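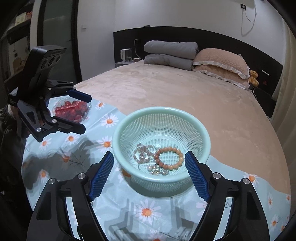 Re: [grevunus-hand] Left jaw closes late, pad tips not meeting

From: Tamsin Kereama
To: grevunus-hand list
Date: February 22, 2020

This site uses cookies to keep you signed in to the archive. Accept / Settings

Natanael,

Replies are in line. I trimmed your log. The short version is that your play is in the pivots and not in the encoder, and you should stop re-zeroing the unit until the pivots are done. Every zero you take on a loose linkage puts the slack into the offset, and you will have to back all of it out later.

> On the bench the jaws close square on the gauge block. On the
> table they do not. Picking a single bead out of a basket, the
> right pad arrives first and pushes the bead sideways, then the
> left pad catches up. The width reading is stable the whole time,
> so I assumed the encoder was fine and re-zeroed. It was good for
> the rest of the session and then it came back.

The width reading is taken at the drive side. It knows nothing about what happens between the crank and the pad. If the linkage bars have play, the reading stays clean and the tips wander. The bench check hides it, as a block is stiff enough to load both jaws and take up the slack before you look. A bead does not load anything.

Try it again with the unit held tips up and then tips down, jaws half open, nothing between them. Push each pad tip with a fingernail toward and away from center. If the tip moves and the reading does not, the movement is in the pivots. Ours moved far enough to see without a gauge.

> Which screws are you supposed to touch? The sheet Dalva sent
> shows the pivots but doesn't say which ones are set at the
> factory.

The round silver ones on the linkages are pivots. In the picture at the top you can see four of them on the front jaws, two to a side. All of those are serviceable. The small screws farther back hold the frame together and you leave them alone. Elaine took a frame apart at Barros in October and it never went back square, so that unit is now spares.

Order of work, as we do it here:

1. Power off, cable out, jaws opened by hand to the stop. Do not back-drive the motor with the cable in. The board will wake up and fight you.

2. Take off the pads. They slide toward the tip once the retaining screw is out. Mark left and right on the back face with a paint pen. The ribs are worn in to the jaw they were on and swapping them will show up as a twist in thin objects.

3. Remove one pivot screw at a time. Never two on the same jaw. Wipe the shoulder and look at it under a light. A polished band is normal. A step you can feel with a pick means a new screw.

4. Look at the washer. It should be flat and free to turn. On units from the first Skusberg batch it is a stamped part with a burr on one face, and the burr goes outward. If it was fitted inward it has been cutting the bar, and the bar has to be replaced too.

5. A thin film of dry lubricant on the shoulder. No oil. Oil migrates onto the pads, and then you will be on the list asking about slip.

6. Refit with a small drop of low-strength threadlocker on the last few threads only. Run the screw down until the bar drags, then back off until the jaw falls under its own weight and no further.

7. Leave it overnight. The bottle says less. The bottle is written for bigger screws.

8. Pads back on, cable in, full open and full close 40 times from the service menu with nothing in the jaws. Then take the zero, once.

9. Repeat the fingernail test in both orientations. If there is still movement, it is the crank bushing, and that is a return.

> How often are you doing this? I can't find an interval anywhere.

There is no published interval. Piyumi keeps the cycle counts for our units and the first one to show measurable play was at 2,176 closes. That is one unit and I would not build a schedule on it. We now do the fingernail test before every session and the full procedure when it fails. The test is quick enough that there is no argument for skipping it.

> Pads: the ribs at the tips are rounding off but the rest looks
> new. Can I just turn them around?

No. The pad is tapered and only seats one way. If the tips are rounding and the rest is clean, you are doing most of your work at the very end of the jaw, and small jewelry will do that. Reaching past the wall of a colander or a basket makes it worse, because the pad edge drags over the rim on the way in. Come in more steeply and open less. For bead strands, take the strand where it is folded over itself and not at a single bead. The load spreads over more of the ribs and nothing has to be centered.

Wash the pads with plain water and let them dry off the jaw. Alcohol turned ours hard. I don't know if this applies to the newer compound. Dalva might.

> Last thing. With two units over the same table I get a width
> glitch on one of them when they are close together. Is that the
> linkage as well?

Separate problem. Check where your cables run before anything else. If both are tied to the same sleeve or the same strap, move one. We had one connector that was seated but not latched, and it dropped out whenever the unit was turned on its side. From the operator's end it looked like interference.

If the cables are good, look at the mount for the tall black module on the unit. It adds a lot of leverage above the joints. When its bracket loosens, the whole thing nods as you change direction, and in the recording that reads as the jaws moving when they did not. Hold the module and rock the frame. There should be no click. Tighten the bracket before you touch any calibration, and redo the extrinsics afterward even if you think it didn't shift.

One remark on your work surface. A glossy printed cloth over a table is fine for grasping, but do not use it for the extrinsics check. Creases lift the target at one corner and reflections wash out part of it. Put a rigid board down, do the check, and take the board away again. Hard shadows from the grippers themselves also fall on the target if the lamp is behind you. Move the lamp.

> I have 2 spare pivot sets left and a full kit on order.

Use one set on the bad jaw and keep the other. You do not need to change the good jaw to match. Elaine disagrees with me on this and does both sides every time. Her units are no better or worse than ours as far as I can tell from the logs, but hers is the cautious choice if your parts supply is reliable. Ours is not.

When the kit arrives, check the screw length against the old ones before fitting. A Zeka kit we received had the long version mixed in. The long screw bottoms out before it clamps, feels tight, and leaves the bar floating. The symptom is the same as the one you started with.

Please post the result of the tips-up and tips-down test, for each jaw separately, and say which washer you find. If you have the burred type I would like a photo of the bar face, square on, with a scale next to it.

Tamsin

---- Earlier message, trimmed ----

> From: Natanael Peixoto
> Subject: [grevunus-hand] Left jaw closes late, pad tips not meeting
>
> Hi all,
>
> Left jaw on one of our hand units has started closing late
> against small parts. Bench closure is square. Re-zeroing helps
> for a session. I have not opened anything yet. I have the
> service sheet from Dalva Vasconcelos but not the parts
> drawing, so if someone has that in a readable size, please send
> it to me off list.
>
> Firmware is current. Pads are original. The unit has not been
> dropped that I know of, although it does get passed between
> operators.
>
> Natanael

The parts drawing: I have a scan, the callouts are legible if you print it large. Sent separately.

Contact the list owner | Copyright Grevunus hand unit users' list | Back to top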